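Channel tufting

Channel tufting is a way of dressing up padded furniture with long, straight, raised ridges. The cover is stitched down in parallel lines and each strip between the lines gets its own stuffing, so you end up with a row of soft tubes side by side. Some shops call it fluting, some call it piping (which drives me a little nuts, as piping is also the name for the thin cord along a seam). I've been writing up upholstery terms for this site for a while now, and this is the entry I get the most mail about, so it has grown well past the 1000 words I first planned and then been cut back down again!

How it's made

The old way is slow. You mark your lines on the back of the cover, sew the cover to a backing cloth along those lines, and then stuff every channel by hand with cotton or wool, pushing it down with a long flat stick. My first try was a piano bench with 7 channels and I packed the first one so hard that the last one had nothing left to stretch into. The new way is to glue strips of foam to a board, or to buy foam that's already cut with grooves, and pull the cover down into each groove. It's quicker and the ridges come out even, but the corners can look a bit flat.

Direction matters more than people expect. Channels that run up and down make a chair back look taller. Channels that run side to side make a seat look longer and lower, and they also collect crumbs in a different way, which I'll get to.

Button tufting and how it differs

Button tufting pulls the cover down at single points instead of along lines. A strong thread goes through the cover and the padding and gets tied off at the back, and the button (or just a knot, for what some makers call blind tufting) sits in the dimple. If the points are deep and the folds between them are set on purpose, you get the diamond pattern seen on old club chairs. If they're shallow, the cover just creases softly toward each point and there's no real pattern to speak of.

The two get mixed on one piece all the time, usually with channels on the seat and buttons on the back. Purists grumble. I like it - the seat gets a clean surface and the back gets a bit of give.

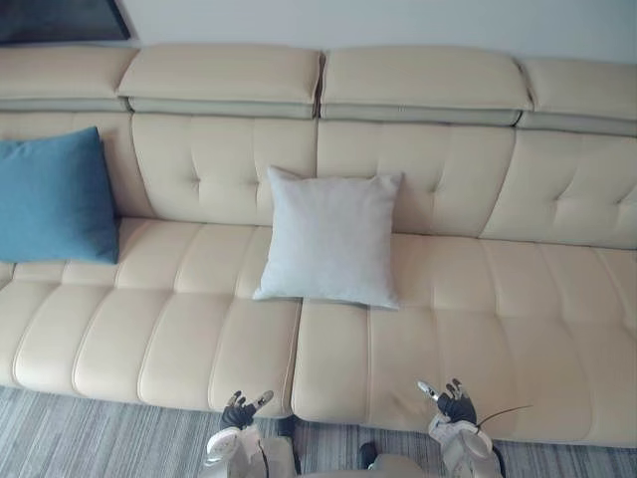
Jesus wrote in after the first version of this page to say that I'd been too easy on mixed pieces, and that with leather the buttons on the back nearly always need fixing years before the channel seams do. He re-ties them with waxed thread and a slip knot and says anyone can learn it in an afternoon. Fair enough, and I've tied a few that way myself now. My only quarrel is with the afternoon. Mine took a weekend and a sore thumb.

Choosing a cover

Leather holds a channel nicely if it's soft and not too thick. Stiff hides fight you at the ends of each ridge, where the cover has to tuck under. Velvet is the other favorite, and the nap catches the light along every ridge, but you have to keep it running the same way across the whole piece or one section will look like a different color. Thin cotton shows every lump. I wouldn't use it for a first project.

One thing to plan for is how much extra cover you need. Every ridge eats up fabric as it rises and falls, so measure over the curve with a soft tape and don't trust the flat width of the frame.

Cleaning

Here come the crumbs. Channels running front to back on a seat can be brushed straight out toward the floor. Channels running side to side have to be swept along to one end, and a soft paintbrush does this better than any vacuum tool I own. For leather, wipe along the ridge with a barely damp cloth and then go back for the grooves with the corner of a dry one. Don't pour conditioner on and hope. It pools in the seams and goes sticky.

See also: blind tufting, diamond tufting, fluting, piping, slip knot

Last edited 01/09/2018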